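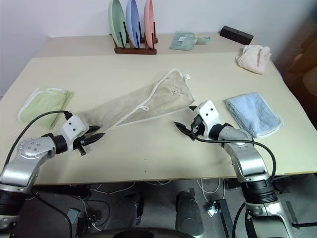 Join our supper diary study: 40 households wanted

Do you cook at home most nights, or live with somebody who does? We'd love to hear what goes on in your kitchen between the end of work and the last plate being put away.

Kuslow is a small research group based in Nuterville. We study everyday home life, and this year we're looking at the evening meal: who decides what to have, who shops for it, where it gets eaten and who does the washing-up. There are plenty of studies of what people eat and far fewer of how the meal is organised, and the pilot last spring gave us some wonderful material. One household turned out to have a rota that went back to the children's primary school days, and the children are now taller than their parents!

Who can take part

We're looking for 40 households in Nuterville or Campbell. You can live alone, with a partner, with family, with friends or in a shared house with people you hardly see. At least one person needs to be 18 or over and willing to be our main contact. You don't need to be a good cook. Toast counts, takeaways count, and so does cereal at ten at night.

We'd especially like to hear from people who work shifts, from homes where three generations eat together, and from anyone who has moved house in the past year (new kitchens seem to shake habits up a lot).

What you'd be doing

You'll keep a short diary of your evening meals for 2 weeks in October, on paper or on your phone, whichever you prefer. Most entries in the pilot were a few lines long, and that's plenty. If you miss an evening, just leave it blank and carry on.

After the diary we'll come round for a chat, or meet you at our office on Potari Street if you'd rather not have visitors. The chat lasts 70 minutes at most. We'll ask you to talk us through a few of your entries and tell us how things came to be done that way. Other members of the household are very welcome to join in — they often remember it differently, and we like hearing both versions.

What you'll get

Each household receives a £70 shopping voucher once the chat is done. If you have to stop part-way through, you'll get £40. We'll also send you a printed booklet of the findings next summer.

Your privacy

Names and addresses are kept apart from the diaries and are never published. You can ask us to remove your entries at any point up to the end of December.

How to apply

Fill in the form on our website or pick up a paper copy at Campbell library. Please tell us who lives with you and who usually cooks, and add a line on what you had last night. Applications close at the end of August, and we'll reply to everybody by mid-September. Evening calls are fine too: the phone is answered until 7 pm.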